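Sorting the mixed-up table (medicine, snacks, soft toys) in one go

Quick one today, I have 17 minutes before I need to leave and people keep asking me for this.

You know the table. Every house has it. Stuff gets put down "for now" and by November it's cold tablets, snack bars, a plush toy, tissues, something from a party. All together. Fine for grownups, not fine with small kids who can reach and can't read.

What you need

- a table you can walk around (round is good, a card table works)
- a plain cloth, one strong color. Small boxes show up on it and they don't slide
- one low open box to use as a tray, any cardboard box with the top off
- a marker
- a bag for trash
- a container with a lid that goes UP HIGH. This is for medicine, nothing else

Step 1. Everything on the cloth

All of it. Drawer, windowsill, purse, coat pockets. Don't sort as you go, you'll end up reading labels standing in the hallway. Just dump and spread so nothing is on top of anything else. Mostly.

Step 2. Medicine first

Always first. Before the snacks, before the toys. If the phone rings halfway thru, the part that matters is done.

Pick up one carton at a time. Turn it round, read the front, then find the expiration date, usually an end flap or a side. Look inside too. Half the cartons in my house have the wrong blister strip in them, or no leaflet.

Careful with look-alikes. Medicine boxes and snack packs come in the same sizes and the same cheerful colors, and a packet next to a carton looks like it belongs with it. 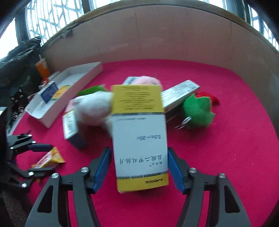
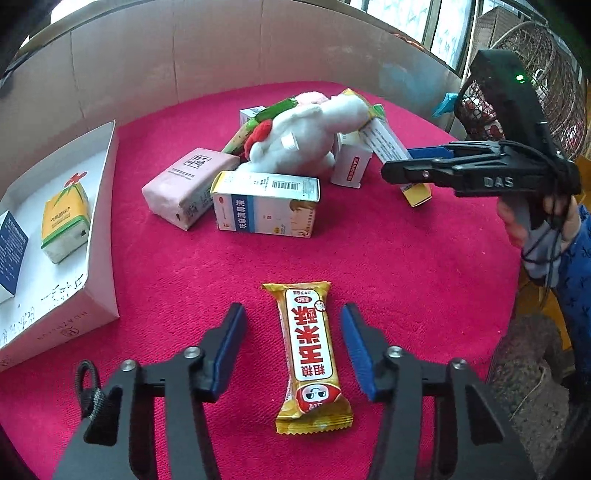 If the label is in a language you don't read, don't guess. Zdislava Kováčik at the Brabec pharmacy told me she'd much sooner look at ten boxes on a Wednesday morning than have one person decide for themselves what a white tablet is. Take the whole carton, not a strip in your pocket. Metformin, the diabetes one, is the one she always mentions, it gets bought on trips and brought home, and the strength matters. So carton and strip stay together, always.

Then three groups:
Keep - in date, you know who it's for. Write that person's initials on the end flap.
Ask - can't read it, strip doesn't match, no date.
Return - expired. Back to the pharmacy if they take them, ours does. Not down the toilet please.

Kids' medicine gets its own zip bag inside the high container. I used to mix it in with ours and at 3 am with a crying kid you do not want to be reading small print on adult boxes.

Put the lid on. Put it up high. NOW, not at the end.

Step 3. Food

Easy. Bars, crackers, candy, little packets. Check the date, squeeze gently for holes, toss anything open. Stand the rest up in the tray on their ends so you see the labels. Laying down they get buried in a week.

Corn snacks go stale fast in my kitchen so those go in front. Chocolate away from the window.

Tissues can go in the tray too, they fill the gaps and everything stands straighter.

Step 4. Soft toys

Shake outside. Check the tag for washing. Anything with felt pieces or glued on bits I do by hand, cool water, a little soap, squeeze don't wring. Finbarr put one in the dryer once and the bow came out like a potato chip.

Toys go back to the kid's room, not back on the table. That's the whole step.

Step 5. Leftovers

There will be a small pile of what is this. Batteries, a key, a wrapped thing from somebody's wedding. Give it one minute. If you can't place it, it goes in an envelope with the month on it. Open the envelope in spring, you'll throw out most of it.

Step 6. Cloth off

Shake, wash, fold. If you leave the cloth on, the table fills up agian.

How long does it take

First time 153 minutes for me, but that was two years of stuff and I stopped for lunch. Now I do it every 12 weeks and it's done before the coffee gets cold.

Somebody asked in comments about leaving the tray out on the table. Yes if it's only food and tissues. No if one single tablet is in there, not even vitamins, the gummy ones least of all.

Ok have to run. Labels for the high container next time, Maëlys is sending me her printable and I'll put it up when I have it.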